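White table

The white table is a piece of furniture consisting of a flat top, usually carried on legs, the whole or the upper part of which is white. It is found in kitchens, canteens, classrooms, workshops, dental waiting rooms and the sort of café that serves water in jars. It is valued for looking clean and resented for showing when it is not.

Definition

There is no agreed point at which a table becomes white. Makers' catalogues list tops in chalk, milk, bone, oyster and "soft cloud", most of which are white until placed beside one another. Cream tables are generally left out. The furniture historian Magnus MacKinnon proposed that a table should count as white if its owner, asked the colour by telephone, would say so without going to look. This has been criticised as vague and is widely used.

History

Before cheap paint, a pale table was mostly a scrubbed one. Kitchen tables of pine or sycamore were worked over with sand, soda and a stiff brush until the grain stood up in ridges, and a bleached top was taken as proof of a well-run household, or at least of a tired maid. Marble gave a whiter surface to those who could afford the floor to put it on.

Enamelled metal tops reached many kitchens in the early twentieth century. They were easy to wipe and hard to ruin, except at the corners, where a dropped pan would take off a chip and let in rust. Plastic laminates followed, and for a time came mainly in patterns meant to disguise crumbs. Plain white became the usual choice for offices later on, when somebody noticed that it went with everything and could be bought by the lorryload.

The Vendcombe table

The best-known British collection of plain tables is at Vendcombe, where a former grain store holds 100 of them, 12 of them white. The oldest white example is a dairy table with five legs, the fifth having been added in the middle after an incident with a cheese. Visitors are asked not to lean on it. The collection's guide gives it more space than the town's church.

Materials

Painted wood is the cheapest material and the first to look it. Laminate resists most things apart from hot pans, turmeric and the underside of a cheap biro. Solid surfacing can be sanded back when scratched, a fact often mentioned by salesmen and seldom acted upon by buyers. Glass with a white backing is easy to clean and unpleasant to put a cup down on before breakfast.

Yellowing affects nearly all of these in time. Sunlight is the usual cause, along with cooking fat and, in older examples, tobacco. A table that has stood under a fruit bowl for years will often keep a white disc in the middle, and owners who move the bowl tend to move it back.

Use
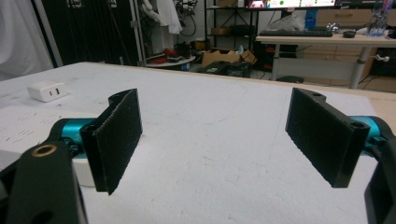 White tops are favoured for fiddly work, small parts being easier to find on a pale surface than on a dark or patterned one. Watch repairers, stamp collectors and people doing jigsaws all report this. The exception is anyone handling rice, buttons from a dress shirt, or paper, for whom a white table is a kind of camouflage.

In homes the colour is often chosen to make a small room seem larger. Gaétan Sutherland, in a column of November 2019, complained that his had made the room seem larger and the table seem dirtier, and that he had paid 450 pounds for the pair of effects. Readers wrote in with advice about bicarbonate of soda. He later bought a tablecloth, also white.

Care

Most makers recommend warm water, mild soap and a soft cloth. Abrasive creams lift stains and dull the finish, so the next stain goes in deeper. Bleach should be kept off painted wood and enamel.

See also

Trestle table
Tablecloth
Off-white
Coaster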